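The Slow Season in Nemard
What I learned from playing a city builder the wrong way for 108 hours

August 20, 2023

I started playing Vellard in January, which is a terrible month to start anything that lets you stay up late. It was dark by the time I got home, the couch was right there, and the game had just gone on sale. I told myself I'd play through the tutorial. By the weekend I had opinions about grain storage.

If you haven't played it, Vellard is a strategy game where you run a trading city through the years and try to keep your neighbors from swallowing it. You pick a region (Drulla, if you like mountains and misery, or Nemard, if you like rivers and slightly gentler misery), you pick a house, and then the map opens up and leaves you alone. I picked Nemard. Everyone on the forums said to pick Nemard. Everyone on the forums also said to rush barracks, and that's where we parted ways.

The standard opening goes like this. You put your first settlers on lumber, build a barracks before the first snow, and take the bandit camp to the east while it's still weak. The loot pays for your second barracks, and off you go. It works great! I've watched people do it with their eyes half shut. But I kept looking at that lovely bend in the river and thinking it wanted a market, so I built a market, and the bandits came and burned it down.

I built it again. They burned it again. I'm stubborn, and the market has a really nice roof.

What finally saved me was a unit I'd been ignoring, the Duangkaew ferrymen. They're listed under transport, they have awful attack numbers, and most guides give them one sentence. But they can block a river crossing, and enemies can't path around them without going all the way up to the northern ford. Park 2 of them at the narrow part and the bandits spend half the season walking. By the time they show up they're low on supplies, and even my sad little militia could chase them off.
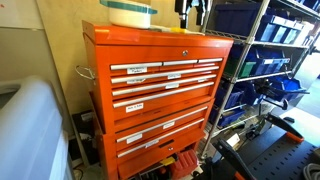
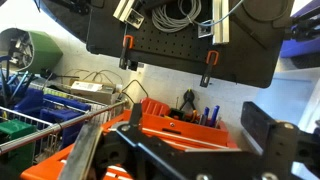 After that I got hooked on the whole idea of making enemies walk. I put tolls on the bridge. I let the forest grow back on the western side, where everybody tells you to clear it for farmland, and armies slowed to a crawl in there. My city was tiny and rich and extremely annoying to reach, and I was having more fun than I'd had in any strategy game in years.

It does have a ceiling, I should say. Somewhere in the middle of the campaign the Drulla houses get siege barges, and those go straight through ferrymen like wet paper. My first long run ended that way, with a final score of 976, and I sat there staring at the number for a while. Players who do the barracks rush post scores far above that. I went and made a sandwich and started over with more bridges.

The second run went better, mainly thanks to the tariff screen. I'd skipped right past it before (it's a wall of little sliders, and the font is tiny on a TV). If you drop your tariff on salt all the way down, the Drulla houses start buying from you, and a house that depends on your salt takes a big relations hit if it attacks you. It won't stop the mean ones. It does stop the ones who were only thinking about it, and early on that's most of them.

So if you want to try this, my advice is to get the market up first and accept that you'll probably lose it once. Train the ferrymen before you train any archers. Keep 5 full granaries going into winter, because a blocked river cuts both ways and your own boats can't come in either. And turn off auto-resolve, please. The game's math has no idea what a ferryman is for and will tell you that you lost fights you'd have won easily by hand.

I still can't recommend the late game without some grumbling. Turns get long, the advisors repeat themselves, and the diplomacy music has a flute in it that I now hear in the shower. The last patch made the advisors quieter, though it left the flute alone.

I've got a Drulla game going now, up in the mountains with no river at all, and I've been trying to work out whether goats can block a pass. So far they mostly get eaten, but there's an upgrade two tiers up that I haven't reached yet, and I have a good feeling about it.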